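Chapter 7
Ballast Water: Why Ships Carry It and What Happens When They Let It Go

Leonor Seixas

Before you start: you need the stability material from Chapter 4 (center of gravity, metacentric height, free surface). If that's rusty, go back. Ten minutes now saves an hour later. Gas cleaning and fuel rules were the last chapter, finished with those. This one is all water.
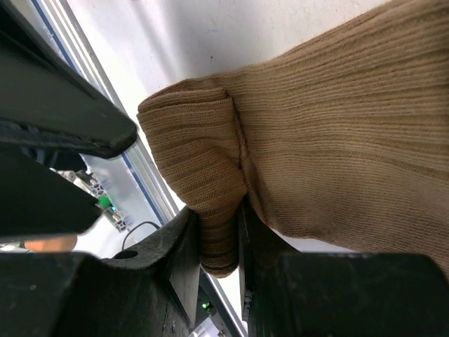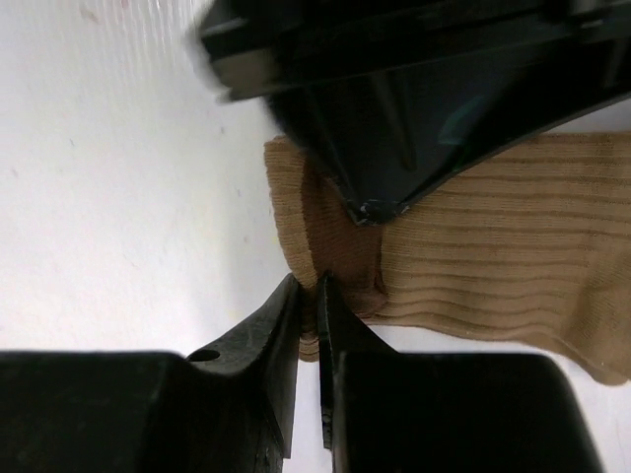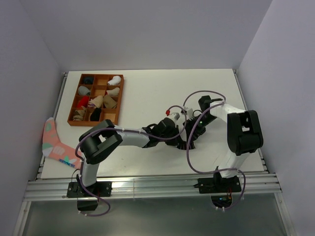 7.1 An empty ship is a bad ship

Take a cargo vessel with nothing in the holds. Sits high. Propeller partly out of the water, rudder too, bow slamming in any kind of sea. Wind catches the side like a sail. So the crew pumps seawater into tanks low in the hull and along the sides, and she sits down where she should. That water is ballast.

Old ships used stones, sand, scrap iron, whatever was cheap on the quay. Slow to load, slow to unload, and it shifted. Steel hulls and steam pumps made water the easy choice. Water is free and you throw it over the side when you're done.

That last part is the problem, and most of this chapter is about it.

Terms you'll need right away:

Ballast tank - any tank fitted for carrying water to control draft, trim, list or stress.
Deballasting - pumping or draining it out, normally while cargo comes in.
Sediment - the mud that settles on the tank bottom. Stays behind after the pumps lose suction.
Uptake and discharge - taking on, letting go. Inspectors use these words, so use them too.

7.2 A worked voyage

We'll follow one ship through the whole chapter. The Helladel, a small bulk carrier. She unloads grain at the port of Tudose and goes back empty to Taltden for the next cargo. Same run all winter.

At Tudose, cargo going out, ballast coming in. She takes 1,845 cubic meters over one night. Shallow harbor, river mouth close by, so the water is brackish and full of silt. Also full of life: larvae, algae, bacteria, the eggs of small crabs. Nothing you'd notice in a bucket.

Arrives Taltden. Loading starts, ballast goes out. The log shows 1,713 cubic meters discharged.

Now the obvious question. Where is the rest? Subtract and you get 132 cubic meters still on board. Part of it is what the pumps can't reach, part of it was kept on purpose in the aft peak to hold the trim. Students always want to call this an error in the log. It isn't. Almost no ship ever empties her tanks completely, and this matters a lot in section 7.5, when we get to sediment and to ships that declare "no ballast on board."

Keep those numbers, they come back in the exercises.

7.3 What travels

Three things decide wether an organism makes the trip alive: it has to get through the intake grating, it has to survive in the dark for the length of the voyage, and it has to find water at the other end that it can live in. Most fail at one of the three. Plenty don't.

Short voyages are worse than long ones in this respect. A couple of days in the tank kills very little. A month kills a great deal, though resting stages - cysts, mainly - will sit in the mud and wait.

Temperature and salt are the other half. Brackish to brackish, cool to cool, chances are good. Fresh to full ocean, mostly dead on arrival. Our Helladel run is a poor one from this point of view. Both ports are river ports at near the same latitude, and the passage is short.

7.4 Two answers: exchange and treatment

Exchange came first. Swap coastal water for deep ocean water on the way. Three ways to do it:

Sequential - empty the tank, fill it again.
Flow-through - pump in at the bottom, let it overflow on deck, until 3 full tank volumes have gone through.
Dilution - in at the top, out at the bottom, same rate, level held steady.

Sequential is the simple one, and the one that gets ships into trouble. A half empty tank is a free surface. Two half empty tanks in a beam sea is a bad afternoon. Bending stress on the hull changes at every step as well, so the plan has to be worked out before anyone touches a valve. Never in heavy weather. The master can call it off on safety grounds and then has to write down why.

Exchange also needs deep water and distance. On a coastal run there may be no legal place to do it at all.

Treatment is the second answer. Filter first, then kill what got past, usually with UV light or with chlorine made on board from the seawater itself. The Helladel has a Drukon unit, filter plus UV, rated at 500 cubic meters an hour. On paper that takes in her Tudose ballast in under four hours. In practice the filter clogs on river silt, goes into backflush again and again, and the real rate drops to about half. Hence the whole night.

UV has its own weak point. Cloudy water blocks light. The unit measures how much gets through and slows the flow down to make up for it, and below a set limit it alarms and stops. Then the mate has a decision to make with the cargo still coming out of the holds and the agent on the phone. We look at that decison in detail in 7.6.

Chlorine systems don't care much about cloudy water. They do care about salt, becuase they make the chlorine from it, and about cold. And the water has to be neutralized before discharge, so there's a second chemical to carry and a sensor to keep calibrated.

No system suits every ship. When you compare them in the exercises, start with the route, then tank volume, then pump rate, then power. Price last.

7.5 Sediment

Open any ballast tank after a winter of river ports and there is mud in it. Depth varies with the frames: it piles up behind stiffeners and in corners where the flow is weak. It is dead weight, for one thing, and it comes straight off the cargo she could have carried. It also shelters everything the treatment was meant to kill.

Read the tank entry rules in Appendix C before going any further with this section.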